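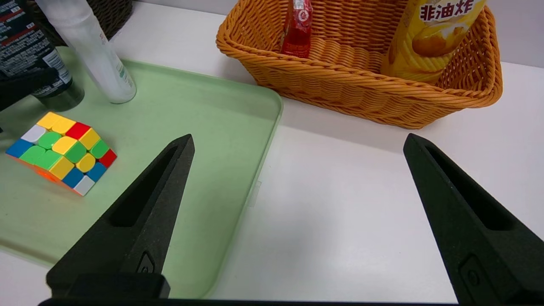

The cube on the green tray, scrambled.

FROM THE SWAP TABLE

The Futcombe swap table had a quiet month, if you don't count the tin and the cube. The rest of the arrivals were paperbacks, a waffle iron with no plug, and a bag of Brarnix shelf pegs that fit nothing made by anyone else (possibly nothing made by Brarnix). These were dealt with in the usual way: the paperbacks went in an hour, and the waffle iron is being ignored until it leaves on its own.

The cube came in first and was put on the green tray, which is where we put small things so they don't roll under the radiator. A cube doesn't roll, but the tray was there. It's one of the stickerless kind with rounded corners to the tiles, so the old trick of peeling everything off and starting over is out. Several of you will be disappointed. At least one of you will remember being caught.

It has been scrambled since it got here. We know the cube gets handled, judging by how many people stand at that end of the table with their coats on, saying they used to be able to do this. The best result so far is a single white side, which lasted from lunchtime until someone tried to improve it. Anyone who wants to take it home should feel free. The Birnska rule applies as always, meaning you take one thing and bring one thing, and a jar lid is not a thing.

Then there's the tin.

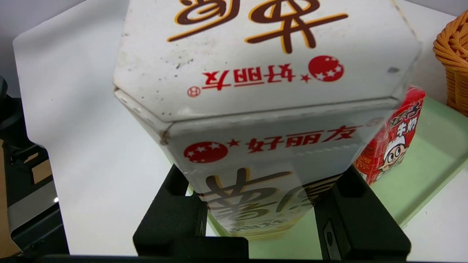
White, six-sided, with 好丽友 in red on the lid and again on the side.

We get a lot of tins. The ledger stands at 2,968 items since the swap table opened, and a tin turns up on nearly every page of it. Most are round and blue and contain, or once contained, sewing supplies, and they go straight back out to people who already have a round blue tin with sewing supplies in it. A hexagonal one is a change. It's white with big brown lettering edged in yellow, and it has clearly been around. There are scuffs and specks on the lid, plus a few small dents along the rim. Speaking for myself, I trust a tin with dents. Somebody has dropped it and kept it.

The question with any tin is what goes in it, and here we are a divided readership. The storage people want to put something in it right away, usually batteries, and usually dead ones. The display people want it on top of the refrigerator, where it can be looked at by visitors and bumped by the cereal. A smaller group holds that six sides make a tin easier to line up on a shelf, and has drawn us a diagram. It needs six more tins to work.
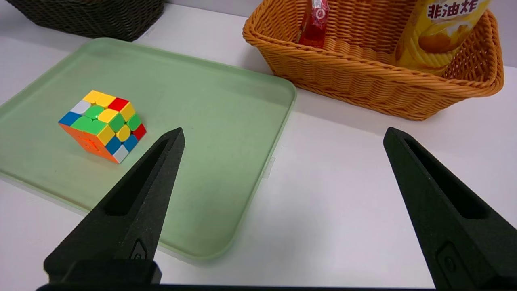 One reader on Onyeka Street wrote in to say we have been far too easygoing about puzzles in general, and that a cube should be solved before it's handed on, the same way you'd wash a borrowed casserole dish. She added that she had once picked up a jigsaw from our table and reached the last corner of the sky before learning that the box held 2,287 pieces of a picture that needed a few more. We have apologized for the jigsaw. On the cube we're staying neutral. The tray can hold a solved one or an unsolved one equally well, and solving it first would leave the next owner with very little to do on a Sunday.

While we're on the tray: please stop taking the tray. It's green, it's scuffed, and it looks like something you could use under a dish rack, which is how we lost the last one. The tray belongs to the table. Things on the tray are yours if you want them, and you'll see the difference if you pick up the thing and the tray stays behind.

Back to the tin, which has now had more interest than the waffle iron, the pegs and the paperbacks put together.

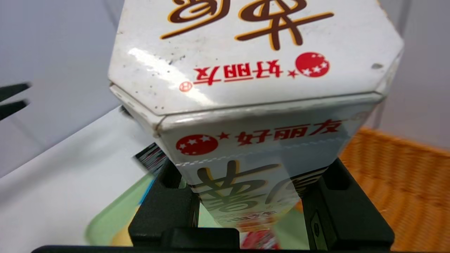
Put tea in it, was the first reply on the sign-up sheet, and under that, in different ink, came the remark that tea should never go in a tin that has held anything sweet, and that the writer had ruined a good bag of oolong finding out. A third hand has written "buttons" and underlined it. We're leaving the sheet up through December. If there's no agreement by then, the tin goes to whoever brings in the best swap, with the usual 60 cent fine for jar lids.

Table hours are the same as before. Shelf pegs are free to anyone who will take all of them.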